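The Table Everybody Leaves a Mess On

There is a stretch after lunch, maybe half an hour long, when the break room at Furngate looks its worst and I like it best. The soup people have gone. The crossword people have gone. What's left is the table, and whatever everybody dropped on it.

And what a table! When Wiebke Grube took over the old Joltar storefront and turned it into shared workshops, she could have bought something gray and forgettable for the common room. She went to a secondhand dealer in Gandbridge instead and came back with a big, round-cornered thing with a glossy landscape printed right across the top. Yellow daisies, green grass, thin bare branches, a bit of blue off to one side. It cost her 69 dollars, and the delivery cost more than that.

"People laughed when it came through the door," she told me. "Then they all sat down at it."

They still do. I spent two days in June at Furngate meaning to write about the bookbinders and the guitar repair bench upstairs, and I kept drifting back down to the kitchen end. You learn a lot about a building from its snack wrappers. Somebody here is loyal to anything in a shiny red packet, and somebody else opens a bag, folds it, unfolds it, and leaves it crumpled on the table.
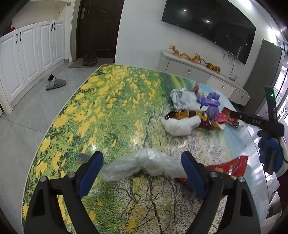 Torben Fuchs, who builds mandolins, has strong opinions on clearing up. He does the soft stuff first, tissues and plastic bags, while his hands are dry. Bottles go next, and he always checks the caps. Crinkly wrappers come last — he squashes them into the biggest one so they don't spring back out of the bin. Then it's a damp cloth, followed by a dry one, working from the daisies toward the sky. He showed me twice, and I've been doing it that way at home ever since.

The print is a surprisingly good housekeeper, by the way. Crumbs vanish into the grass, sure, but anything left on the pale ground by the branches looks terrible within minutes. Ainhoa Bermúdez sits at that end on purpose. She says it keeps her honest about her orange peel.

There are 18 people renting space now, and the table has picked up a ring or two from hot mugs. Wiebke has been offered a replacement, plain white and brand new. She asked around at lunch and got such a howl that she dropped the idea before the coffee was poured.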